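Ok, I finally finished the couch decision and I have opinions, so this is going to be a thread. Sofa shopping for regular people who have a living room and a budget and a back that hurts. 1/

Background: the old one came with me when I moved to Worovport and it had a dip in the middle you could lose a cat in. I gave myself until April to replace it. It took a lot longer than April. 2/

My ceiling was $2,000 including delivery. Please write yours down before you walk into a store, because the guy at Lopes had me nodding along to a number I will not repeat here. (Lovely guy! Offered me a coffee! Very dangerous!) 3/

Sit on everything for longer than feels polite. Bring a book. My friend Hiyori Kawaguchi read a whole chapter on one at Sorgate and got up saying her feet were asleep, so that was the seat depth question answered for us. 4/

If you're short, chaises are great and super deep seats are not. You end up perched on the front like you're waiting for the dentist. 5/

Measure the doorway. Then measure the hallway, and the turn in the hallway, and the stairs if you've got them. Renji Mizuno had to send his back and wait six weeks for the same thing in pieces. 6/

Fabric vs leather, I went back and forth on this forever. Fabric is warmer and quieter and hides crumbs. Leather you can wipe. I eat dinner on the couch most nights so you can guess where I was leaning. 7/

One thing about leather and big windows: pale colors get less toasty in the sun than dark ones, but direct light will still fade and dry them out over the years. Curtains in the afternoon, conditioner a couple times a year. 8/

And with a plain neutral couch you can get all your color from pillows, which are cheap to change when you get sick of them. I'm in a very blue-green phase right now. Cream leather and teal, I will take no questions. 9/

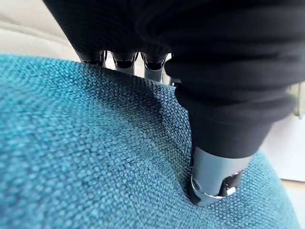
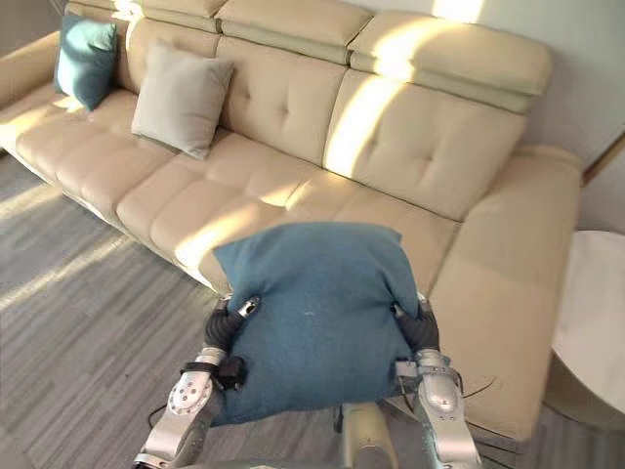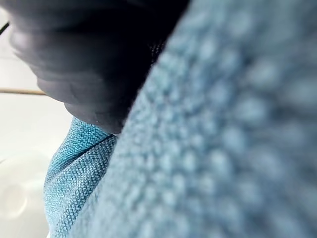

WHAT I'D ASK BEFORE PAYING

Is the frame hardwood, and is it the whole frame or just the legs? Two stores told me "it's solid" and then got kinda vague when I said solid what. 10/

Are the headrests adjustable or sewn in place? Do the seat cushions come off? Can you buy a replacement cover later, or is it the whole cushion or nothing? 11/

What does delivery include? $1,373 on the tag at Stodanent turned into a very different total once they added bringing it inside and hauling the old one away. Ask for the full number in writing. 12/

Also ask about the floor model. Ye-seo Ryu got a great deal on hers with one little scuff on the back, and it's up against the wall anyway. 13/

Ok that's it from me, dinner's ready. If you've had the same leather couch for ten years or more, tell me what conditioner you use, I've got a half-written list going and I'm adding to it tonight. 14/14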